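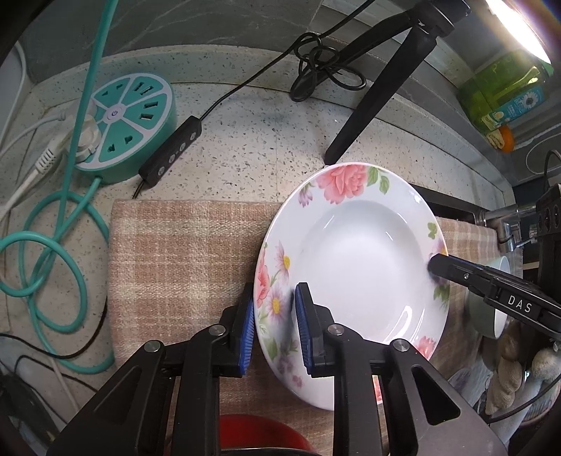 *Blue ridged pads on the rim of a flowered soup plate, one finger inside the bowl and one outside.*

## Skimero hand-held gripper: pads, fingers and looking after them

We sell the Skimero as a complete tool, and most people who buy one write to us a few months later with the same question, so this page has grown rather long. The question is nearly always about the pads. They are the part that touches everything, they take all the wear, and a gripper that has started dropping plates very often wants new rubber and nothing else.

### What you get in the pad kit (part 262)

- Two blue ridged rubber pads
- One small screwdriver
- A strip of backing tape, cut to length
- A folded card with the fitting steps, in case your screen is in another room

One kit does one pair of fingers. If you work with two grippers, please order two kits and change everything on the same day. A fresh pad working against a tired one pulls crockery round as you lift, and you will spend a whole afternoon blaming your wrist.

### Fitting the pads

1. Switch the tool off and open the fingers as wide as they go.
2. Peel the old pad away from the tip end. Go slowly — the tape likes to come off in one piece if you let it.
3. Wipe the finger with a barely damp cloth and let it dry.
4. Lay the new tape down, press for a slow count of ten, then add the pad with its ridges facing inwards.
5. Close the fingers gently on a folded tea towel and leave them for an hour.

Sidra Pirzada in our workshop at Prerkthorpe likes to leave hers overnight, and I must say hers do seem to last.

### Checking the fingers

While the pads are off, have a look at the finger plates. The cut-outs keep them light, but crumbs and fluff do collect in the corners, and an old soft toothbrush is the best thing we have found for getting them out. Nip up the screws on top of the fingers until they are snug and then stop. If one keeps working loose, send us a note and we'll post a replacement.

Then close the fingers and look along them from the side. The pads should meet flat. If they touch at the tip first, slacken the screws a touch, square the fingers up and tighten again.

### A good test piece

Glazed crockery shows up a poor grip very quickly. Pick something with a wide rim, put a folded cloth or mat underneath, and take hold of it with one finger on each side of the rim. Tilt it a little and hold it there. You want no creeping at all. Do use a plate you could bear to lose, at least the first time!

### Cleaning

Warm water and a drop of washing-up liquid, on a cloth, pads only. Please keep the body of the tool well away from the sink. Spirit cleaners make the rubber shiny, and shiny pads slip.

### Ordering

Pad kits are in stock and go out from Prerkthorpe. For finger plates, or a full service, write to Santino Quiroga at the workshop and tell him which pads you have fitted at present — he will want to know before he opens anything up.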